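Why Do Bridges Have Teeth?

Next time you ride over a big bridge, listen. Ba-bump! Your car just rolled over one of the cleverest parts of the whole thing, and it's mostly made of nothing at all. It's a gap!

Engineers leave gaps in bridges on purpose. They leave them in sidewalks, railroad tracks, brick walls and long pipes too. Once you know why, you'll start spotting them everywhere (and you may drive your family a little bit crazy pointing them out).

Everything wiggles

To understand gaps, you have to think very, very small. Steel, stone, glass and plastic are all made of tiny particles called atoms. Atoms never sit perfectly still. Even in a solid block of steel they jiggle on the spot, like kids waiting in line for a water slide.

When something warms up, its atoms jiggle harder. Each one needs a bit more elbow room, so they push a little farther apart. Add up all those tiny pushes and the whole object grows! Scientists call this thermal expansion. "Thermal" means it has to do with heat, and "expansion" means getting bigger.

When the object cools down, the jiggling gets gentler, the atoms snuggle closer together and the object shrinks again. That part is called contraction.

How much bigger?

Not much, if the thing is small. A steel spoon in hot soup grows by so little that you'd never notice. But a bridge is a very long spoon!

Picture the bridge at Ovuvberg, which crosses a wide, windy river. Between a freezing January morning and a blazing August afternoon, its steel deck gets almost 15 inches longer. That's longer than a school ruler! If both ends were stuck tight, the bridge would push against the banks with enormous force, and something would have to bend or crack.

So the builders cut the deck into 8 sections and put a special joint at each place where it needs to move. Some of these joints look like two giant combs with their fingers pushed together. Those are the teeth! On hot days the combs slide in close, and on cold days they pull apart. The fingers overlap the whole time, so car tires never drop into the space between them.

Gaps near you

You don't need a huge bridge to find a gap. Look at a concrete sidewalk and you'll see lines running across it every few feet. Some are shallow grooves that tell the concrete where to crack, so it cracks in a neat line and not all over the place. Others go all the way through and are filled with something squishy, so the slabs have room to swell in summer.

Indoors, wooden floors have a hidden gap around the edge of the room, tucked under the trim. Wood is a bit different, though – it swells mostly when the air is damp, as it soaks up water like a very slow sponge.

Panels are good places to look as well. Wherever two flat pieces meet, there's often a thin dark line between them, and that skinny stripe of shadow can be all the room they need.
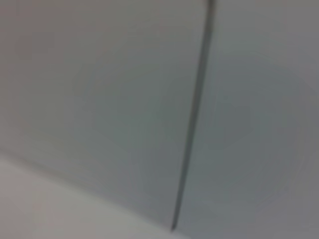 Zititz wrote in to ask why railroad tracks don't go clickety-clack the way they do in old movies, if gaps are so important. Great question! Old tracks had a small gap between each rail, and the wheels went clack every time they crossed one. Many newer tracks are welded into very long pieces. They're stretched or warmed before they're fastened down, and strong ties hold them so tightly that they can't easily grow or shrink. The ride is smoother and a lot quieter!

Try it yourself: the stubborn lid

You'll need a glass jar with a tight metal lid, some warm tap water and a grown-up to help.

Try to twist the lid off. Too tight? Hold just the lid under warm (not hot) running water for a minute or so, dry it with a towel and try again.

Metal expands more than glass does when it heats up, so the lid grows a tiny bit looser around the jar. Does it open more easily for you? Tighten it back up, let it cool and try with a different jar. Plastic lids count too, so test one of those and see what you find!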